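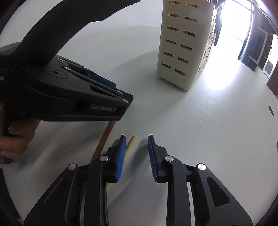
## 4. Running the chopstick demo for visitors

Okay, you've got both grippers charged and the table wiped down, so now we get to the part people come to see. I wrote this section after our last open day at Vadska, when I tried to explain the whole thing to Trí Trịnh over the phone and realized half of it was only in my head. If you're doing the station with a partner (much easier!), read it together first.

You'll need:

- both hand-held grippers, with the blue ribbed pads on
- a few slim wooden sticks, plain ones, no splinters
- the off-white container with the rounded slots
- the laptop with the Retamal recorder open
- a soft cloth

### 4.1 Before the doors open

1. Stand the container on the table, back from the front edge, with the slotted face toward you. Visitors like being able to see the wood through the slots, so don't turn it around.
2. Squeeze and release each gripper a few times. The jaws should open and close all the way with no scraping. If one feels gritty, wipe it and try again before you reach for the screwdriver.
3. Run your thumb over the finger pads. The ridges pick up dust like you wouldn't believe, and dusty pads drop sticks.
4. Check the silver screws on the jaw housings. Finger tight is not tight enough, but please don't lean on them either.
5. Start a test take in Retamal and wave each gripper slowly from side to side. You want a picture from both. Delete the test take when you're done.

**Note:** If the window is bright, pull the curtains partway. I like the daylight and always leave them open too long, and then Radoslava Dvořáček comes by and closes them for me. She's right, the recordings look better.

### 4.2 Showing the move yourself

Do it once, slowly, before you hand anything over. People copy what they see a lot more than what you tell them.

1. Lay one stick on the table, well clear of the edge.
2. Hold a gripper in each hand with your fingers wrapped around the handle. Loose wrists.
3. Bring the open jaws over the stick so it sits between the two blue pads.
4. Close gently until the stick stops wobbling, then stop squeezing. That's plenty.
5. Lift, tilt the stick upright, and pause for a second. The pause matters later when we sort the takes.
6. Lower it into the container and open the jaws.

I talk the whole time I'm doing this, mostly about what the robot gets out of it. My usual line is that the arm in the next room learns from hands, and today it's learning from yours. Kids love that. Use your own words though, mine sound silly coming from anybody else.

**Caution:** Keep fingertips out of the jaws while somebody else is holding the handle. It won't break anything, but it pinches, and I have pinched Oanh Ông in front of a full room.

### 4.3 Handing it to a visitor

1. Ask if they're left-handed. Start them with one gripper in the hand they like best.
2. Stand beside them – across the table you end up in the recording.
3. Press **Record** and say "whenever you're ready."
4. Let them fumble! A dropped stick is still a good take. Leave it running and let them pick the stick back up.
5. Once they've done 2 clean pickups, offer the second gripper.
6. Press **Stop** before they put anything down, then thank them and take the grippers back by the body, with the handles toward them.

If there's a line, keep each turn short. We got through 28 people on the last open day and nobody seemed rushed, but we did skip the two-handed version for the last bunch.

**Caution:** Small children should sit down for this, with a grown-up next to them. The sticks are the problem here, more than the grippers.

### 4.4 When something goes wrong

**The stick slides out.** Wipe the pads, then check that both are seated straight. A pad that's a little crooked will grip at one end only.

**One jaw lags behind the other.** Open them fully and close them again. If it keeps doing it, swap in the spare and put a strip of tape on the bad one so Lợi Lò can find it.

**Retamal says the take is too short.** Somebody hit Stop early, probably me. Just record another.

**The container creeps backward.** Slide the soft cloth underneath it.

### 4.5 Packing up

1. Count nothing, sort nothing, just save. Press **Save all** and wait for the green check.
2. Wipe the pads one more time and leave the jaws open overnight.
3. Drop the sticks into the container and put the lot back on the shelf.
4. Write the take number from the bottom of the screen in the notebook. The last entry I made was 1,128, so yours should be higher. If it's lower, call Chathurika Biswas before you shut the laptop.

Section 5 covers copying the takes over to the Pimier drive.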